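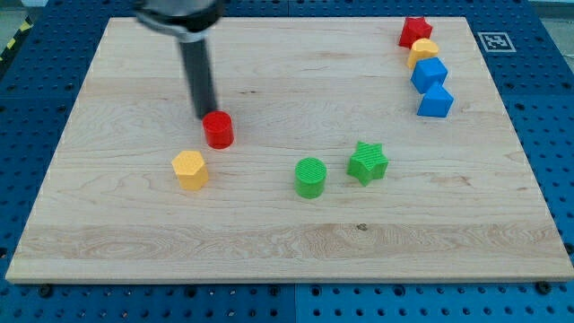
Eight blocks on a board. Four of them have formed a line. The red cylinder, the yellow hexagon, the green cylinder and the green star are still thinking about it.

The Block Box: A Gallery
Posted 19 May 2021 by Simin Mazandarani

Small solid blocks have been following me around for most of my adult life. I find them in coat pockets and in the good teapot, and once in a box of books I had shipped from Dostitz. In April I gave in and sorted the lot, and this page is what I have to show for it. The picture is at the top and the notes are down here, because the page template at Clalilwood allows one large picture and I have used up my goodwill asking for more.

Notes on the picture

The red cylinder
Upright, left of center, and as plain as a block gets. The top is a slightly different red from the side. You will see this once and then see it forever, and I'm sorry.

The yellow hexagon
Standing on end with its six-sided face up, the sides a deeper orange-yellow. My niece calls it the nut. I call it the hexagonal prism, and she has stopped inviting me to things.

The green cylinder
Nearest of the eight to the front of the board. Look for the faint diagonal striping across the top. I tried a pencil rubbing of a striped top once and got a gray smudge, now framed in the hall.

The green star
Next to the green cylinder, close but not touching. It has the same fine striping, and darker green walls between the points. Stars are the worst block for building and the one every visitor picks up first. Also the worst one to step on, by a distance.

The line
The other four, upper right, drifting a little as they come toward you. I am fond of a line that drifts. A perfectly straight one looks like homework.

The board
Light wood with a thin pale front edge, lying on a blue perforated surface. I have owned darker boards and regretted each of them. Yellow looks fine on anything, but green goes gloomy on walnut.

Odds and ends

The full box holds 794 blocks, if you trust my April count, and I stopped for lunch twice. Storage is 40 jam jars, sorted by shape. I sorted by color first, which looked lovely and lasted 6 days — then I needed a star.

Byun wrote to ask whether I swap. I do, for stars only, and never for the jar marked Clidlow, which came to me complete and is staying that way.

More pictures when the template changes.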